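Leave the small shops their counter

I moved to Treltthorpe five years ago, and the first shop I learned to use was Sutcliffe, the chemist on the corner of the market street. My English was still slow then. I could read a label, but I could not explain a cough. The woman behind the counter waited until I found the word, and then she asked me two questions, and I went home with the right thing.

Now Sutcliffe wants to close the counter and keep only the shelves and the tills where you pay by yourself. The letter in the window says this will begin in September. It says customers prefer to be quick. I am a customer and I was not asked, but I admit that on some days I do prefer it. When I buy soap I don't need a conversation about soap.

My trouble is with the other days. A person who is ill, or old, or new in the country does not always know what he wants to buy. He knows only where it hurts. For him the counter is the shop, and the shelves are a kind of wall with many colours. The next chemist with a real counter is in Kelier, and the bus takes 20 minutes when it comes. My neighbour cannot stand at a bus stop for so long in winter.

I have heard the argument that all the information is on the package. I tried to read one of these folded papers last week. I counted the words, which was perhaps foolish, and there were 596 of them before the part that told me how much to take. I have a good education, and I had to start again from the top.

In the town where I grew up we had a shop called Kedik, and it also took away its counter to save money. It stayed open for a few years more. People bought their toothpaste there and took their worries to the doctor, who had then a full waiting room every morning. I think the money was not saved, it was only paid in another building.

I would accept shorter hours. I would accept a counter that opens only in the mornings, if the hours were written clearly on the door. What I ask from Sutcliffe is to try this for one winter before they take the counter out, because afterwards it will be expensive to put it back.
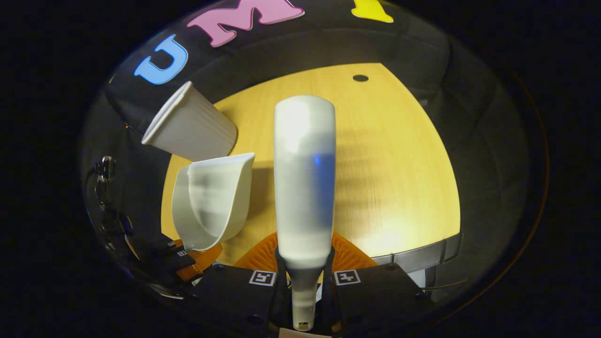 Mornings only would be no use to me, I start work at seven and get home when it's dark. Make it two evenings a week and I'd sign whatever you put in front of me.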